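In Praise of the Basket Next to the Lamp

I have opinions about tables, and the strongest one is that every table people use should have a lamp and a basket on it.

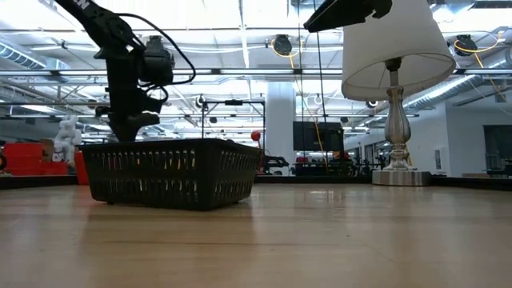

Start with the lamp

A table lamp on a big wooden table makes me happy every single time. White fabric shade, silver base with those old-fashioned curves, square foot so it stands its ground. I love that shape! It comes straight off a staircase railing in somebody's grandmother's house, and it looks just as good in a huge room with ducts and trusses overhead as it does beside a sofa. Maybe better, since a high ceiling needs something down at elbow height to answer it.

My friend Csenge Mészáros disagrees with me on this. She thinks a lamp on a worktable is clutter, that good ceiling light is all you need, and that I should stop giving people lamps for their birthdays. (I have given her 2. She still has both.) I see her point about the light. But a lamp gives you a place to sit down. You pull your chair up to the lamp end of the table and that's your end now.

And then the basket

Brown plastic, rectangular, little slots down the sides. You can buy one almost anywhere and you have probably owned one without noticing. I grew up in a house where baskets were wicker and had opinions of their own, shedding bits on the carpet and snagging every sweater that came near them, and the day I switched to plastic I felt like I'd been let in on something. You can rinse it in the sink! You can carry it under one arm! The slots let you peek in and see whether your keys are there before you start digging.

Dark brown is the right color for it, too. I know clear bins are what all the organizing people like, and I tried them for most of a January. Everything in my kitchen looked like evidence. A dark basket on pale wood has some weight to it, and it lets you keep your rubber bands and dead batteries to yourself.

The tray people will write to me, so let me deal with trays. I own a lovely one from Volla and I use it for coffee. But a tray only works if you're already tidy. Bump it and the whole arrangement slides off. A basket has walls, and walls forgive you. Ingegerd Tangen, who taught me most of what I know about running a house, kept a basket on her dining table and tipped it out at 9 every evening, and whatever hadn't been claimed went up the stairs with her. I've tried to copy this and I manage it maybe one evening in four, but those are very good evenings.

Leave the rest of the wood alone

My one rule is to stop after those things. Lamp on the right, basket toward the left, and a good stretch of bare grain to spread out a map or roll some dough. Long pale grain with a bit of shine on it is worth looking at, and I get a little sad when I see a nice tabletop buried under placemats and a runner and a bowl of fake lemons.

So go find your table and clear it off tonight. If you don't have a basket, the bottom half of a sturdy box will do until you get one. Then plug in a lamp and sit down at the good end.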